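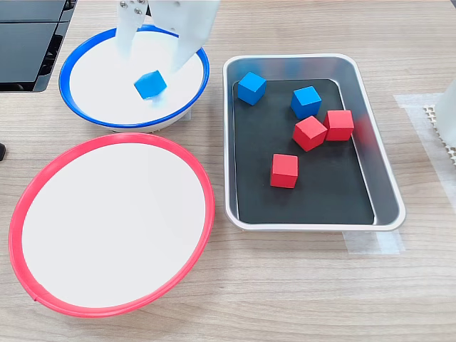 ## Re: Ranúnculos que llegan blandos en enero

¡Hola a todas y todos!

Qué alegría ver este tema otra vez en la lista, porque llevo desde el invierno pasado dándole vueltas y por fin tengo algo que contar. Copio primero lo de Karlijn, que a más de uno se le habrá quedado enterrado en la bandeja:

> **De:** Karlijn Verstraete
> **Asunto:** Ranúnculos que llegan blandos en enero
>
> Buenas. Recibimos el ranúnculo de Skilton en seco, en caja, y últimamente la mitad de los tallos se doblan justo debajo de la cabeza en cuanto los saco. Los corto, los meto en agua con Trutulen y al día siguiente unos se han levantado y otros siguen colgando. He probado con agua templada y con agua fría y no veo un patrón claro. El camión hace 900 kilómetros, así que tampoco espero milagros, pero me gustaría saber cómo los hidratáis vosotros antes de ponerlos a la venta. ¿Alguien los deja envueltos? ¿Y cuánto tiempo?
>
> Karlijn

Karlijn, ¡envueltos, sí, sin dudarlo! A nosotros nos cambió la temporada. El paquete se queda en su papel, bien sujeto a la altura de las cabezas, se cortan los tallos con cuchillo y va derecho al cubo con poca agua, cuatro dedos como mucho. El tallo es hueco y se pudre con una facilidad tremenda si lo hundes hasta media altura (yo lo hice durante años, qué le vamos a hacer). Después, 8 horas de cámara sin tocarlos. La tentación de abrir el papel para mirar es enorme, lo sé.

La cámara la tenemos a 2 grados. Antes la llevábamos bastante más alta porque la compartíamos con los anturios, y ahí creo que estaba buena parte del problema – los anturios ahora duermen en la trastienda y están encantados.

Del Trutulen te diría que pruebes la dosis baja de la etiqueta. Con la alta las hojas se nos ponían amarillas por el borde, aunque la flor abría de maravilla. Puede que sea cosa de nuestra agua, que en Fomville sale durísima. 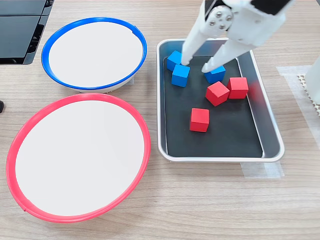 **Grupo de Poscosecha – Asociación de Floristas de Fomville**

Os cuento también lo que hicimos en el grupo, por si a alguien le apetece repetirlo en su tienda. Juntamos alrededor de 265 tallos de la misma partida, unos envueltos y otros sueltos, y los fuimos apuntando cada mañana en una hoja: cuello recto, cuello dudoso o cuello caído. Los envueltos ganaron con mucha claridad. Los dudosos nos dieron para discutir toda la semana, porque lo que para una es «un poquito inclinado» para otra es ya directamente compost, y la hoja tiene más tachones que otra cosa.

Lo que más me sorprendió fueron los sueltos que se habían quedado caídos. Los volvimos a cortar, los enrollamos en papel húmedo y muchos se levantaron. ¡Muchos! Así que, Karlijn, no tires los tuyos todavía. Eso sí, ésos van a ramo del día o a centro bajo, yo no los pondría en un encargo de boda.

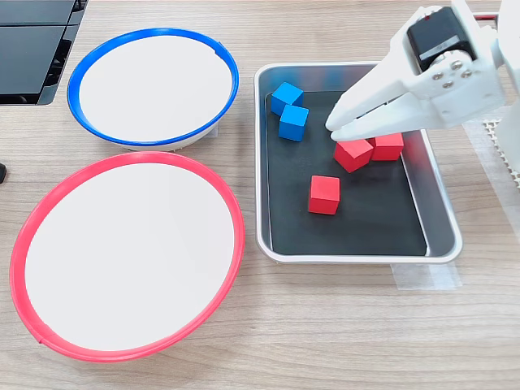
*Cuencos de borde azul y de borde rojo rosado, vacíos.*

Me quedan dos dudas y ahí necesito a la lista:

- ¿Alguien usa el cubo Hauser, el de pared alta? Sujeta muy bien el paquete, pero me da miedo que falte aire entre las cabezas.
- ¿Pedís a Skilton que os los mande más cerrados? Nosotros los pedimos en punto de color y algunos no terminan de abrir.

Si tenéis notas de vuestras propias pruebas, aunque estén a lápiz y manchadas de verde, mandádmelas, que las paso a limpio con muchísimo gusto. En cuanto lleguen las primeras anémonas queremos hacer lo mismo con ellas, y me encantaría que hubiera más tiendas apuntadas.

Un abrazo grande, y Karlijn, cuéntanos cómo te va con el papel.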